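Cell Release Checklist, Simulated Kitchen Work – Comments by Item
Hollach site, revision 11

This list is filled in before any arm program made in the simulator is allowed to move to the real cell at Roria. Mark each item Pass, Fail or N/A. A comment is obligatory for Fail and for N/A. Please do not write only "ok" in the comment field, it does not help the person who reads it in March.

Section A. Before starting the simulator

A1. The robot model has the same firmware number as the real controller.
Pass. Compared with the label inside the cabinet door.

A2. Joint limits are loaded from the cell file and not from the maker's default.
Pass. The default allows a bigger range on joint 4 than our fence allows.

A3. Speed limit in the program is 250 mm/s or lower for first transfer.
Fail at first check, Pass at second. One approach move had its own speed written inside the line and ignored the general limit. Search for all such lines, do not trust the header.

A4. Gripper force limit is set and written down here.
Pass. 23 N. The earlier value was copied from the carton packing job and was too high for cups.

Section B. Scene and objects

B1. Every object that the arm can reach has a collision shape.
Pass with remark. Handles are the weak point. In one older scene the mug had a collision shape like a full cylinder, so the handle existed for the eye and did not exist for the planner.

B2. Objects not belonging to the task are present in the scene, and their positions change between runs.
Pass. The coffee maker scene has enough of them: a horse statue, an egg-shaped thing with a grid of lines, a barricade with a ROAD CLOSED sign at the back. A program that is only tested on a clean counter has not been tested for our purpose.

B3. The base of the arm is fixed to a support, and the height of the support is the same as in the cell.
Pass. Measured again after the floor plate was changed. Write the new height also in the Kastidex record, both places must agree.

B4. Sign boards and barriers in the scene are not counted as safeguards.
Pass. A barrier which is drawn in the simulator protects no person. The real fence, door switch and scanner are checked in Section D and only there. 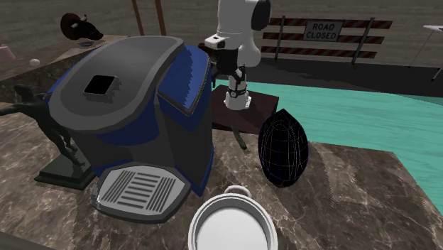
Ibarra wrote under this section that B4 should be moved to the front page, as two teams had already listed simulated barriers in their risk assessment and had to do it again. Ibarra also asked that B2 gets a minimum number of runs, because "positions change" can be fulfilled by changing them once.

Both points are accepted. B4 will go to the front page in the next revision. For B2 the minimum is now 151 runs with changed positions, and the run log must be attached to the list.

Section C. Results of the runs

C1. Total number of runs is recorded, including the stopped ones.
Pass. 1,579 runs. Stopped runs were missing from the first report and were added later. It is not allowed to remove a run only for the reason that the operator stopped it.

C2. Every contact with an object outside the task is listed with joint position and speed.
Fail. The list has speed but no joint position. Returned to the author.

C3. Protective stop was triggered on purpose at least once in each phase of the motion.
Pass. Approach, grasp, lift, place, retreat. Stopping distance in simulation is noted, but it must not be used for calculating the safety distance – for this we use only the measurement from the real arm.

C4. Behavior after power loss with an object in the gripper is described.
N/A was written, I changed it to Fail. This item is never N/A when a cup may be filled with hot liquid.

Section D. At the real cell, before first motion

D1. Emergency stop tested from each station, arm standing still, then arm moving at reduced speed.
Open.

D2. Door switch opens the circuit, and closing the door alone does not restart the arm.
Open. The reset button must be outside of the fence, at a place from where the whole cell is seen.

D3. First run without liquid and with an unbreakable cup.
Open.

D4. One person holds the enabling device during the complete first run and has no other duty in this time.
Open. Reading the screen aloud to a colleague is also another duty.

Status: not released. C2 and C4 must be closed before Section D may start.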